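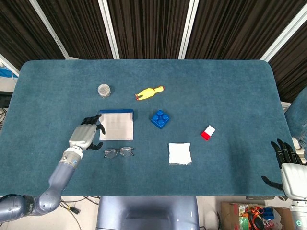
Subject: Re: Washing heavy curtains at home, or not?

Hello all,

I read the question from our member in Tokitura with much interest, and I would like to answer it in order, with the quoted parts, as is the custom on this list.

> We have taken over the reading room above the old bakery. The curtains are
> heavy cotton, lined, and they have hung there for many years. The cleaner
> Trorketti asks 700 for the full set. Can we wash them ourselves in the
> bathtub?

Please do not begin with the bathtub. I made this mistake with my own curtains, also lined cotton, when I moved to Flistitia. The outer cloth and the lining did not shrink by the same measure. After drying, the lining was 6 centimeters shorter than the front and every pleat was pulled to the back. I had to open the whole lower hem by hand, and it took me most of January.

My advice is to wash one tieback first, if you have tiebacks of the same cloth. Measure it dry, wash it in cool water with a little wool soap, dry it flat, and measure it again. If you have no tieback, there is usually a deep fold in the bottom hem where you can take a small piece without anyone seeing it.

> The color is uneven. The folds near the window are paler. Will washing
> make this better?

No, I am sorry. This is from the sun and the dye is gone. What you can do is exchange the panels, so that the pale ones hang at the dark end of the room. With a pleated heading this works only if all panels have the same width and the same number of hooks, so lay two of them on the floor and compare before you carry the ladder around.

> There is also a smell, not strong, like an old cupboard.

For this I would try air before water. Hang them over a rail outdoors in dry weather, in the shade, from nine in the morning until four in the afternoon, and turn them at noon. Then go over both sides slowly with the vacuum cleaner, with the soft brush and the lowest power. Mine lost nearly all of the smell after two such days. If you find gray or black dots on the lining, it is another matter and I would pay the cleaner.

About the price, I can say that 700 did not surprise me. I asked at Gebreyes for a similar quantity and they wanted 828, but with taking down and hanging again, and they also replaced the missing hooks. You should ask Trorketti if the hanging is included. Lined curtains are much heavier than one expects, and for me this was the worst part of the work.

> How often do other people clean theirs?

In my house, vacuum every second month and a real cleaning very seldom. My mother kept one pair for 21 years and I believe she washed them twice. They were unlined, I must add, and she ironed them while they were still damp, so the comparison is not completely fair.

One question from my side to the list. Has anybody replaced only the lining and kept the old front cloth? My bedroom pair is still good from the front, but the lining tears when I pull the cord side. I would like to know if you unpicked the pleats or cut below them.

With kind greetings from Flistitia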